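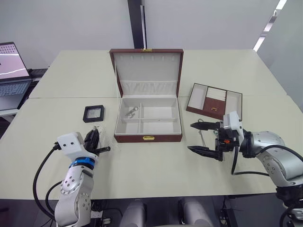

How many times do we need to show the arms a task before we let them try it alone?

We settled on 22 good run-throughs per task for now, all by the same operator, and then a second person adds more once the first batch has been looked over. Chelsea wants the number revisited in November.

Minutes, Elumby bench group
June 24, 2026
Chair: Chelsea Bloxham
Also present: the Gutstead operators, two people from Dobson (on the phone)

1. Last minutes
Agreed with one fix. The spare leader handles went to Dobson, not to the Gutach office.

2. Jewelry box task
Big step forward and everyone was happy to hear it! The group has moved on from blocks and cups to putting thin chains away in the jewelry box, with both arms steered by remote control. The box stays open in the middle of the table, with the tray on the right and the small display case on the left. Chains are so light that the operator gets almost nothing back through the handles, so it all comes down to watching. Chelsea said her first good one made her shout loud enough to bring people in from the hall.

Notes from the operators:
- Go slow over the compartments and let the chain stop swinging before lowering it. Rushed drops end up draped over a partition.
- Pinch near the end of the chain. Held in the middle it folds over and catches.
- Keep the idle arm still. Little nervous moves get recorded too, and the model copies them (it really does, we watched it wiggle for a whole afternoon).
- If a drop goes wrong, fix it on the recording and carry on. Dobson asked for these to be kept, with a tag, as they are very useful for teaching recovery.

3. Hand guiding or remote control
Long and lively talk. Gutstead likes taking the arm by the wrist and walking it through, and for wiping and drawer tasks the results are lovely. With two arms and a chain there are not enough hands, and the operator's sleeves get into the camera view. Agreed: hand guiding for one-arm tasks, remote control for anything with two. Dobson would still like to try one mixed session.

4. Session length
Limit of 20 minutes at the handles, then swap. Quality falls off after that and so do shoulders.

5. Actions
Chelsea: write the one-page chain guide, send to Gutach.
Gutstead: tag the old recordings where the drop was fixed partway.
Dobson: propose a mixed session plan.

Next meeting same room, bring your own coffee.

Elumby bench group | Contact: Chelsea Bloxham | Back to top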